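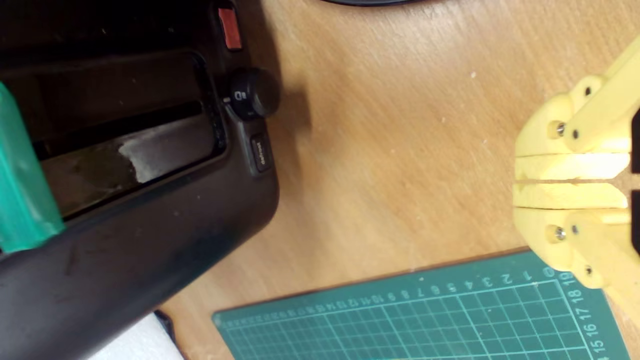

Long-slot toaster, cleaning and dial check

The black toaster has moved from the kitchen to the work table, next to the cutting mat, where the light is better. It is a single long slot model, bought secondhand in Drullcombe for 3 and used most mornings since. The top is dull black plastic and shows every speck of dust. The slot rim is glossier and wipes clean with a damp cloth.

The controls are at one end, in a row: a red-orange button, the browning dial, then the defrost button. I like this arrangement. On my previous toaster the buttons were under the lever and collected butter.

Cleaning procedure, as I do it:

Unplug and leave to cool for an hour. Slide out the crumb tray and empty it. Turn the toaster upside down over newspaper and tap the base with the flat of the hand. Use a dry half-inch paintbrush along the slot walls, working toward one end. No water inside and no metal tools near the elements. There is some whitish residue or crumb near the middle of the slot, and I leave anything the brush will not lift.

The dial is the part I wanted to check. The marking on its face gives a position, and I had never written down what a position meant in seconds. I timed two settings with sliced white bread, starting from cold each time. The lower setting ran 220 seconds. One step up ran 233. A difference of 13 seconds is hard to see on the bread, and I had been moving the dial between those two settings for months in the belief that it mattered.

Stavros Katsaros commented on the February post that a second round started straight after the first will brown darker on the same setting. I agree, and I now turn the dial down one step for the second round – two steps for raisin bread, where the sugar scorches first.

The defrost button adds time at the start of the cycle. I have not timed it yet. Bread from the freezer goes in as one long slice or two short ones end to end, with a small gap between them so that the ends do not steam.

Still to do: time the defrost cycle, and replace the paintbrush, which sheds.

Recent posts
Descaling the Ivine kettle
Bread knife angles, with a correction from Antigoni Lazaridis
Shelf spacing for tall jars
Extension cords in a small kitchen

Contact | All text copyright Periklis Deligiannis | Back to top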